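Section 7: Sorting, Weighing and Logging What You Collect

Read this section before your first shoreline cleanup with the Dirnley kit. It assumes the Temance hanging scale is charged, the tally cards are printed and your stretch of beach has been marked out as described in Section 6.

A word of warning. Cleanup numbers get quoted a lot, and many of them don't deserve it. A weight taken with wet sand in the bag is mostly a weight of wet sand. If you can't log properly on a given day, pick up the trash anyway and leave the log blank. A blank is more use to us than a guess.

7.1 Before you start

1. Hang the scale from the tripod hook. Don't hold it in your hand. Your arm moves more than you think.
2. Turn the scale on and wait for the display to settle on zero. If it drifts, move it out of the wind and try again.
3. Hang the test weight. Write the reading at the top of the card, even when it's correct.
4. Weigh one empty Pureck mesh bag and write that down too. The tag on the bag gives a weight of 130 grams. We have found bags that don't match their tags, so use your own figure.
5. Write the start time, the state of the tide and the number of people picking.

Caution: Do not zero the scale with a bag hanging from it. It saves a step, and then someone hangs a different bag and the whole card is off.

7.2 Emptying the bags

1. Spread the sorting sheet on flat ground above the tide line. Put stones on the corners if there's any breeze.
2. Empty one bag at a time. Two bags make a heap, and heaps get sorted badly.
3. Shake sand off larger pieces before they go on the sheet. Tip water out of bottles and cans.
4. Pull out seaweed, driftwood and shells and return them to the beach. Check for small animals first.
5. Set aside anything sharp, leaking or unlabeled. Follow Section 9 for these items and don't put them on the sheet.

Caution: Wear the cut-resistant gloves for all sorting. The thin gloves in the lid pocket are for handling cards and food, and they will not stop a fish hook.

Note: The instructions that come with the Boersma rinse tub suggest washing everything before weighing. We don't. Washing takes an hour, uses water you had to carry in, and we have yet to see a card where it made a difference big enough to care about. Rinse only the pieces you can't identify.

7.3 Sorting into groups

Use the groups on the card and no others. Every season somebody adds a column, and every season the extra column has to be thrown out when the cards are combined.

1. Hard plastic: bottles, caps, crates, toys, broken pieces.
2. Soft plastic: bags, film, food wrappers.
3. Foam.
4. Rope, net and line.
5. Glass and metal, in separate tubs if you have them.
6. Paper and card.
7. Food scraps.
8. Everything else.

If an item is made of two materials, put it with the one that makes up most of it. If you can't tell, it goes in "everything else." Don't hold a discussion over it. A large "everything else" column looks untidy, but it's an accurate record of what you didn't know.

Plastic pieces smaller than a fingernail are not counted on this card. You will see other groups report them from a general cleanup. Ask how they searched before you compare your beach with theirs. Unless people are on their knees with a sieve and a marked square, the figure tells you who had good eyesight that morning.

7.4 Paper and food scraps

These two groups cause more mistakes than the rest together. Crumpled paper hides other things, and many printed wrappers that feel like paper have a plastic lining.

1. Pick up each crumpled piece separately and open it out if it will open safely.
2. Tear a corner. A clean, fuzzy tear suggests plain paper. If it stretches or leaves a clear edge, log it as soft plastic.
3. Put fruit peel, bones and crusts in the food tub. Peel is not "natural material" for our purposes. People brought it, so it gets logged.
4. Weigh food scraps last and tie the bag at once.

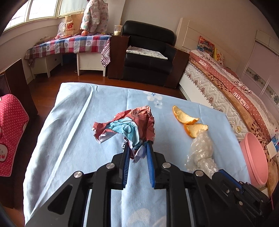
Fig. 7-2. Crumpled printed paper held over a light blue sheet, with orange peel on the sheet.

Note: The tear test is not perfect. Damp paper can fool you in both directions. If a piece is soaked through, put it in "everything else" and move on.

7.5 Weighing and writing it down

1. Fill a mesh bag with one group only and hang it on the hook.
2. Wait for the reading to hold still.
3. Write the full reading. Subtract the empty bag later, at a table, with a calculator.
4. Repeat for each group. For any bag over 20 pounds, split the load and weigh it in two parts. The scale will show a number above that limit, but we wouldn't trust it.
5. Hang the test weight again when you finish. If the reading has changed since the start, write "scale moved" across the card.
6. Photograph both sides of the card before you leave the beach.

Do not round up. Do not combine your card with one from another stretch to make a better total. In May we received a card claiming 186 pounds of foam from a cove you can walk across in a few minutes. It had been added up from grocery sacks "judged by feel." We couldn't use any of it, including the parts that may have been right.

7.6 If something looks wrong

Display flashes or goes blank: battery low. Charge it fully. The battery icon shows full long after it should have dropped, so don't rely on it.

Reading jumps by itself: wind, or a bag touching a tripod leg. Turn the tripod so the bag hangs clear.

Paper group weighs more than hard plastic: possible, but check for wet cardboard. Write "wet" beside the figure and leave the figure alone.

Total is far below last time: leave it. A low number may mean a cleaner beach, a different tide or fewer pickers, and one card can't tell you which.

Keep paper cards for two seasons after you upload them. Disposal of the sorted material is covered in Section 8.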